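Search this site Enter keyword Go

Filed under: Newsroom > Company News > Workplace and Automation

Kamico to Bring Kitchen Automation to Staff Pantries at Mureck Office Campus

Retraining and schedule guarantees agreed with pantry staff before the first arm is installed

MURECK, August. Kamico, the workplace catering company, announced today that it will introduce robotic arms in the staff pantries it operates at the Mureck office campus. The arms will put away cups and dry goods, open and close cabinets, and clear counters between the morning and afternoon coffee periods. The work will begin in two pantries and will extend to four once the first stage has been reviewed.

The pantries at Mureck serve 200 office employees and are run by a Kamico team of 26. Under the terms announced today, no position on that team will be removed as a result of the program, and no employee will have contracted hours reduced. Staff whose present duties consist mainly of restocking and wiping down will be offered paid training as pantry operators. Operators will set the daily task list, check the work and take over whenever a task falls outside what the arm has been approved to do.

"Our pantry staff spend a large part of each shift reaching into high cabinets and carrying the same items back and forth," said Marlene Vieira, Director of Workplace Services at Kamico. "They asked us for relief from that part of the job, and they asked us to keep the part where they talk to people. The plan we are announcing today follows those two requests closely."

Preparation for the program has been carried out in simulation. Kamico's technology partner, Ruvau, has built computer models of kitchen counters and cabinets in which the arm's movements are developed and corrected before any equipment enters a working pantry. Cabinet doors have received particular attention. A door left standing open narrows the space in which the arm can move, and the arm must be able to work near it without striking the door, the counter or the appliances.

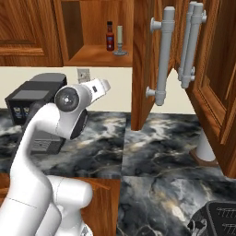
A simulated kitchen with the robotic arm at the counter, a coffee machine behind it and two cabinet doors open.

Pantry staff have taken part in this stage. Members of the Mureck team reviewed simulated runs with Ruvau engineers and marked the movements they considered too fast or too close to a place where a person would normally stand. Their comments led to a lower speed limit near the counter edge and to a rule that the arm stops when anyone enters the pantry.

"A kitchen is a crowded place to work, and the people who know it best are the ones who work in it every day," said Hussam Tannous, head of deployment at Ruvau. "Several of the positions we had considered acceptable were changed after the pantry staff looked at them. We expect further changes once the arms are in place."

Hot drinks will continue to be prepared and served by Kamico employees. The arms will not handle knives, glassware or open food during the first stage. Each pantry will have a stop button beside the entrance, and every member of the team, including evening and relief staff, will be trained in its use.

Kamico will also revise its shift pattern at Mureck. The early restocking shift will start later in the morning, a change requested by employees who travel to the campus by public transit. Pay for the shift will remain the same. Employees who do not wish to train as operators may stay in their current roles or apply for openings at the company's Marinho site.

Results of the first stage will be shared with employees before a decision is made on the remaining pantries.

Media inquiries: Kamico Press Office | Contact | Privacy | © Kamico. All rights reserved. | Back to top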